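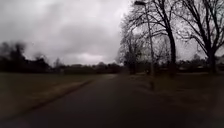 Who do I contact when water stays on the path at Meranville after rain?

Send it to the Trosville grounds desk with the nearest lamp post number and the time you saw it. Tickets go to the drainage crew the same day if they come in before noon.

Ticket 1104
Opened by: Zamfira Sârbu
Area: Meranville, paved path, field side
Status: open, waiting on parts

Zamfira Sârbu, 7:40 a.m.
Water sits along the edge after every rain in February. It takes a day or more to clear. The drain grate near the bend was clear of leaves when I checked it. Same complaint as ticket 1772, which was closed last fall.

Jamshid Shojaei, 10:15 a.m.
Reopened the notes from 1772. Pakzad flushed the line then and got good flow at the outlet. Ran a hose into the grate for three minutes this morning. Water backed up. Outlet was dry the whole time.

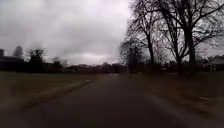 Put the rod in from the outlet end next and it stopped at the second joint. Pulled it back with roots on the tip. Tried twice more with the same result. I don't think another flush will fix it. The joint needs to be dug out and replaced.

Zamfira Sârbu, 1:05 p.m.
Can we dig without closing the whole width? People walk through there to get to the houses.
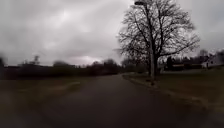 Jamshid Shojaei, 2:30 p.m.
We can keep half of it open if the dig stays on the lawn. The joint is on the grass side, a little back from the curb. I would start the trench on the far side of the lamp post, away from the big tree, and come in toward the joint by hand. The trunk is close enough to the curb that I don't want the digger there. Need the electric line to the lamp marked first. Request sent to Trosville.

Zamfira Sârbu, 3:50 p.m.
Approved. Replacement coupling ordered from Trasel. Leave cones at the grate until the work is done. Please add the depth of the joint when you have it.

Grounds Desk, Trosville | Contact us | Back to top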